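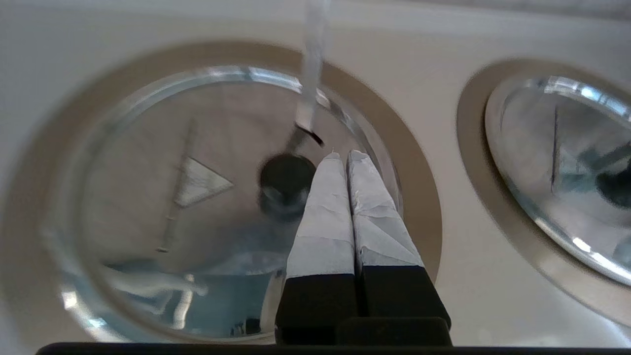
Sodirent Adds Shared Shuttle and Hourly Driver Service in Barden

BARDEN, 5/20/23 - Sodirent, the car and van rental company based in Proltham, is adding a shared shuttle and an hourly driver service for visitors staying in and near Barden. Both can be booked now through the Sodirent website, by phone, or at the rental desk in the Barden train station.

The shuttle runs between the station, the downtown hotels, the Lapointe lakefront and the two public golf courses on the north side of town. It operates every day from 7 in the morning until 9 at night. Riders can buy a single ticket or a day pass, and children under five ride free with an adult. Golf bags, strollers and folding wheelchairs travel at no extra charge. Bicycles can't be carried on the shuttle this season.

The hourly driver service is meant for families and small groups who want to go farther than the shuttle does. Customers book a van and a driver for a minimum of two hours. The vans seat up to seven passengers with luggage. Fuel, parking and road tolls are included in the hourly price, and the driver waits at each stop.

"We rent a lot of cars to people who use them twice in a week," said Manon Perron, general manager of Sodirent. "They drive in from the station, they drive back out, and in between they pay to park. A good number of them told us they would sooner leave the driving to somebody else."

Sodirent surveyed 1,543 rental customers last December before deciding on the stops and hours. Of those, 258 said they had skipped a restaurant or an evening event in Lapointe on their last trip over parking or the drive back. The last shuttle from the lakefront was set for 9 p.m. after those answers came in. Later rides can be booked with the hourly service until midnight on Fridays and Saturdays.

Drivers are employees of Sodirent and hold a commercial passenger license. Houshang Ebrahimi, who has managed the company's Proltham garage for nine years, is in charge of hiring and scheduling.

"Most of our drivers live in the area," Ebrahimi said. "If a road is closed for a race or a market, they know the other way in."

The company's regular rental business is not changing. Customers who already have a car reserved may switch to the hourly service up to 48 hours before pickup with no fee. Deposits will be moved to the new booking. Gift certificates can be used for either service, but they can't be exchanged for cash.

Groups of eight or more should call ahead so that a second van can be scheduled. Hotels and golf clubs that want to sell day passes at the front desk can ask for a partner packet from Iwona Witkowska, who handles group and hotel accounts.

Sodirent rents cars, passenger vans and small moving trucks from its locations in Proltham and Barden.

Media contact: Iwona Witkowska, Sodirent, Proltham office

Contact Us | Terms of Rental | Privacy | © 2023 Sodirent. All rights reserved. | Back to top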